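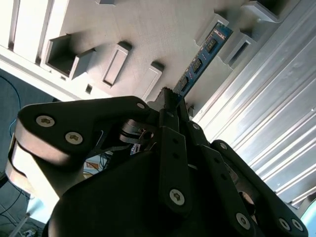 March, open day at Zotunbridge, notes written up over tea

What a morning! The memory station pulled the biggest crowd by far. Hussam ran it from 10 and hardly got to sit down. People love watching the fingers go in at the bottom end of the blue module, right next to that great ribbed heatsink, and they all lean in at the same moment.

Best question came from a lad of 14: how does it know how hard to squeeze? Dalal gave him the long answer and he stayed for all of it.

Almost 340 through the door, Raghda says.

To do: spare fingertip screws in the demo box (Bilal has the right hex key). Ask Dagmar if Plukgate want the same demo on their stand. Move the rope back a bit, the front row were practically in the cell.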